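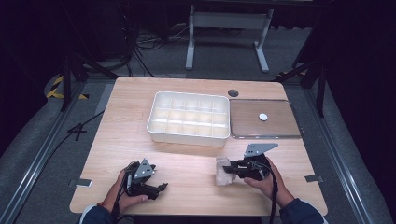
Six months with the Bristus Fan estate

I said in October that I would write something longer about the Fan once I had put proper miles on it, and a couple of people have asked since. It came to us with 1620 miles on the clock as an ex-demonstrator, and it has been our only car ever since. No test track, no press launch, just commuting, the school run and two long trips to the coast.

For anyone who hasn't come across it, the Fan is the estate version of the small Bristus hatchback. It sits on a slightly longer wheelbase and has a squarer back end. Ours is the 121 horsepower petrol with the manual gearbox, in a dull green that looks grey in most weather. We looked at the Plerkent as well, which everyone seems to buy, and I'll come back to that.

Driving it

The engine is fine. It is quiet up to motorway speed and a bit coarse if you hold on to third gear up a hill. There is enough pull for joining a dual carriageway without planning it in advance. With four adults and luggage on board you notice the weight and change down more often. The clutch is light and bites high, and I stalled it three times on the first morning.

The gearbox is the best part of the car for me. It has a short throw and goes cleanly into every gear apart from reverse, which needs a firm push down first. My wife hates reverse and parks nose-in wherever she can.

The ride is firm at low speed. Our road has speed humps every 50 yards or so and you feel each of them in the base of the seat. Above 40 mph it settles down and becomes a comfortable car. I think the 17-inch wheels are to blame. The cheaper trim has 16s and the one I borrowed for an afternoon was noticeably softer. If I were ordering again I would have the smaller wheels and put up with the plainer dashboard.

Steering is light and doesn't tell you much. It's accurate enough. I stopped thinking about it after a week.

Space

The boot is 546 litres with the seats up, according to the brochure, and in practice it takes a folded pushchair, the weekly shop and a dog blanket without anything going above the window line. The load lip is low and the floor lies flat when the seats go down. The handles to drop the seats are in the boot, on the left and right walls, and they work from there with one hand.

The parcel shelf is poor. It clips in at four points and the rear left one has never held properly. The dealer replaced the clip in the first month and the new one is the same. It rattles on rough roads and I have ended up wedging a bit of foam behind it.

Rear legroom is good for two. The middle seat is narrow and has a hump in the floor where your feet want to be. Xiaoyan Guo sat there for an hour and a half on the way back from the airport and asked to swap at the services.

Things inside

Heating and fan speed have real knobs, which was a large part of why we chose it. The heated seats are on the touchscreen, two menus in, and the screen takes a while to wake up on a cold morning. By the time I have got to the right page I have usually left our road.

Phone pairing works nine times out of ten. On the tenth I have to turn the car off and on again.

The door bins are deep and take a large bottle. The glovebox is half the size it looks from outside because the fuse box lives in there.

Running costs

Over the winter it averaged 44 mpg, and I expect that to go up now it's warmer. Insurance went up by 14 pounds a month compared with the old car, more than I had budgeted for. The first service was included in the price. Tyres are an ordinary size and the local place keeps them in stock.

It has had one fault. The tyre pressure light came on in the second week and stayed on, with nothing wrong at any of the four corners. Jinlong Deng at the garage reset it twice and then changed a sensor, and it has been off since then. They didn't charge for it and lent me a hatchback for the day.

Against the Plerkent

We drove the Plerkent twice. It rides better and the back seat is wider. It was also dearer on finance, had a smaller boot and came with an automatic only. The salesman spent a lot of time on the Ultetti pack, which adds a sunroof, a better stereo and a different pattern on the seats, and I couldn't see where the money went. If you mostly carry people I would have the Plerkent. We mostly carry stuff.

I'd buy the Fan again, on the smaller wheels. The next job is a set of rubber mats, as the carpet ones slide forward under the pedals and the hook that should hold the driver's side one has already snapped. If anyone has found a set that fits the estate, let me know in the comments.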